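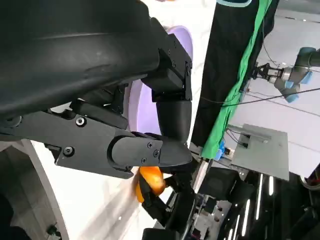

A black robot hand holding something orange. Small screws hold the finger together.

Home > Science for Kids > Machines > When Robots Go Wrong

Animals Space Machines Weather Ask Us

Why did the robot drop it?

21/10/2022 by Phong Vũ

A robot hand can do the same job all day without getting bored. It can still make mistakes. One robot hand at a workshop in Rirnden started dropping things, and the people there had to find out why.

The hand's job was to pick up an object, carry it to a tray and let go. One morning it did this 126 times. On 17 of those tries, the object fell before it got to the tray.

What was wrong?

First the team looked at the program, which is the list of steps the robot follows. The steps were all correct. The robot was closing its fingers at the right time and in the right place.

Next they switched off the power and checked the hand itself. One of the screws in a finger joint had worked loose. Robots shake a little when they move, and lots of small shakes can slowly turn a screw. The loose joint let the finger bend back a tiny bit, so the grip was weak.

Why didn't the robot notice?

Your fingers can feel when something starts to slip, and you squeeze harder without thinking. This robot could only tell how far its motors had turned. The motors had turned the right amount, so the robot carried on as if it was still holding the object.

Some robot hands have sensors in the fingertips. A sensor is a part that measures something, such as how hard the finger is pressing.

How was it fixed?

The screw was tightened with a drop of special glue that stops it from turning. Then the team ran 30 test pick-ups and nothing fell. Now the screws are checked after every 10 hours of work.

Staying safe

A dropped object can hurt someone, and so can a moving robot arm. Never reach in to catch something a robot has dropped. Stay back and tell an adult. The power must be off before anyone touches the hand, even to turn one screw.

Words to know
Joint: a place where two parts meet and can bend.
Fault: something wrong with a machine.
Grip: how firmly something is held.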